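Ivmont Opens Sorting and Packing Room for Household Parcels in Uldale

ULDALE, 2019-02-08 – Ivmont, the household parcel service, has opened a new sorting and packing room on the ground floor of the former Brouwer building. Parcels will be packed there starting this month, and the old counter on the second floor has closed.

Ivmont puts together mixed parcels of shelf-stable groceries and small household goods for customers who order by phone, by mail or at the pickup window. A typical parcel holds dry food, a drink or two, something for the bathroom and something for the kitchen. Until now these goods were sorted on a single counter, and larger orders had to be split and packed in two rounds.

The new room covers 533 square feet. It has 13 tables, with shelving along the north wall and a separate door for deliveries. Woven folding screens divide the sorting tables from the pickup window, so that customers can wait without standing in the packing area. The screens can be folded and moved when a large delivery comes in.

Sorting tables are covered with short-pile carpet. Ivmont tried bare tabletops first and found that bottles and cans rolled when they were tipped over, and that hard plastic packages slid off the edge. The carpet is noisier to clean, as it has to be vacuumed at the end of each shift, but breakage during the trial period went down and the covering was kept. The tables by the delivery door have been left bare for opening cartons.

How a parcel is put together

Goods for one order are set out loose on a table before anything goes into a box. The packer checks them against the order slip, looks at dates on food items, and sets aside anything with a torn seal or a crushed corner. Items that belong to the next order are kept toward the sides. Boxed food goes into the parcel first, flat on the bottom. Bottles are packed upright along one side with their caps checked, and cans go in beside them. Pouches and packets fill the gaps. Anything on a backing card goes in last, face up, so the card does not bend.

Food and non-food goods may travel in the same parcel, but soaps and cleaning products are bagged separately. Customers who want food only can say so when they order – there is no extra charge.

Range of goods

The room stocks 200 different items at opening, up from 108 at the old counter. Most of the added items are imported groceries, which customers in Uldale have asked for on their order slips over the past year. Curry roux, noodles, sauces and canned drinks are now kept in stock all year. Disposable household items and personal care goods have also been added. Labels are left as they come from the maker, and a printed sheet in English is placed in each parcel that holds goods labeled in another language.

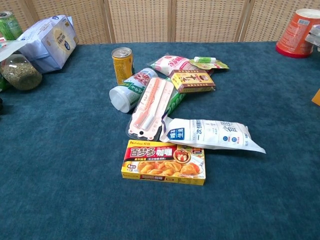 Pickup and delivery

The pickup window is open Monday through Saturday, from 9 a.m. to 5 p.m. Orders placed before noon can be picked up the next working day. Delivery within Uldale and to Ustwood is made twice a week. Parcels for Ustwood can also be left at the Ustwood pickup point, where they are held for five days.

Packing boxes may be returned at the window in any condition. Boxes that are still firm are used again, and the rest are flattened for recycling.

The current list of goods is posted beside the pickup window and is mailed with each order. A revised list will be issued at the end of February.

About Ivmont

Ivmont packs and delivers parcels of groceries and household goods in Uldale and Ustwood. Questions about orders can be sent to the Ivmont office at the Brouwer building, Uldale.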